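15 not applicable until the glue has had its night, so skipping straight to the packing notes.

July 15, 2021

Hedumance kits, packing bench

Very good day. I finally got the divided boxes from Van Hecke on the table and had a proper go at them, and I like them far more than I expected to like a cardboard box. The card is stiff, the notches line up first time, and the dividers drop in with a nice little scrape and then stay put. The old Zastley ones used to bow in the middle as soon as you put anything heavier than a leaflet in them. I pushed quite hard on a Van Hecke divider with my thumb and it just sat there!

Measured the outside twice: 293 mm along the long side, both times. The drawing says the same, so the shelf in the store cupboard can stay where it is and I don't have to move the brackets again.

Things I wanted to find out:

Can you fill the box with the flaps folded back and never touch them until the end? Yes, easily. They stand up by themselves along the back.

Do the small packets go in flat or on edge? Still arguing with myself. On edge you can read them all from above and it looks lovely, like a card index. Flat is quicker, and they don't creep when you carry the box across the room. Cường Hà votes flat. I'm leaning towards on edge for the front row and flat for everything behind it, but that makes the packing sheet longer, and the packing sheet is already two pages.

Does the divider want to go in before or after the bottom is folded? After. I tried it before and had to start again.

Lotte De Haan's tip from June holds up very well: put the packets you're about to use at the front of the table, box behind them, and nothing else in between. It feels fussy for the first few minutes and then your hands stop wandering. My own bad habit is letting packets slide under the box while I fiddle with the flaps, and then they get left out of the kit. Must look underneath before closing anything.
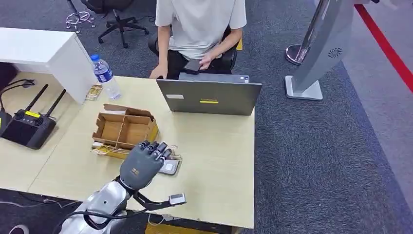

Box open on the table, gold and white packet sticking out from under the front left corner.

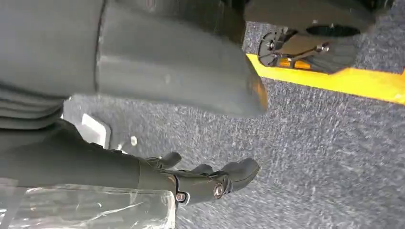
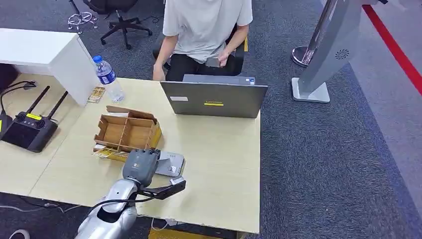

Same table, packets along the front edge of the box, flaps folded open at the back.
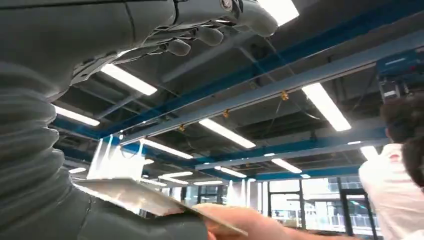 Next question was the outer wrap. I'd been set on paper, but I had a play with clear film over lunch and it is rather good. It crackles like mad, and it shows every crease, but you can see straight away whether a compartment has been missed, and for a kit that gets checked by hand at the other end that is worth a lot to me. Paper is kinder to the corners. So: film for the trial batch, paper kept on the shelf in case the corners come back crushed.

Lernik have quoted for 400 printed sleeves and want a decision on the width. I can't give them one until I know flat or on edge, as on edge makes the lid dome up very slightly when it's closed. Only a little -- you'd have to put a ruler across it -- but a tight sleeve would find it. Ask them whether they can leave a bit of slack at the fold.

Stock: 849 packets in the cupboard according to the sheet on the door. I have not checked it and I don't fully trust the handwriting, the 8 could be a 3. Whoever opens the cupboard next, please do a proper count and write it in block figures.

I also did 11 fold-and-unfold cycles on a single flap to see when the crease would go furry. It started to soften towards the end but it hadn't split, and it still stood up. I was delighted. Same test on a Zastley flap next, if I can find one that hasn't been flattened for recycling.

Table notes. The seam across the top is a nuisance when you slide a box over it, since the front edge catches and everything inside hops. Lift, don't slide. Masking tape over the seam might do, or we just work on one side of it. The chipped front edge should be sanded as well before it starts catching sleeves. I have some 120 grit in my drawer, anyone is welcome to it.

Drinks: bottles with the cap on, please, and at the back of the table. I was thinking of banning them altogether, but it gets stuffy in here in the afternoon and card doesn't mind a closed bottle.

Cường had a good idea just before he left, which was to mark each compartment with a pencil dot for its turn in the filling order. One dot, two dots and so on, down in the corner where the contents will cover it. It costs nothing and a new person could pick it up in a minute. I did one box that way and it was quick. I even enjoyed it, which I can't say for the tick-list.

To do:
- Ask Lernik about slack at the fold.
- Count the packets.
- Pencil dots on the next stack of boxes, then time a few with and without.
- Zastley flap test.
- Tape on the seam.
- Carry a filled box down the stairs and back, flat packing first, then on edge, and look at what has moved.
- Tell Lotte she was right about the front of the table.

The offcuts of film are in the bag by the door. They're long enough for the small boxes, so don't throw them out.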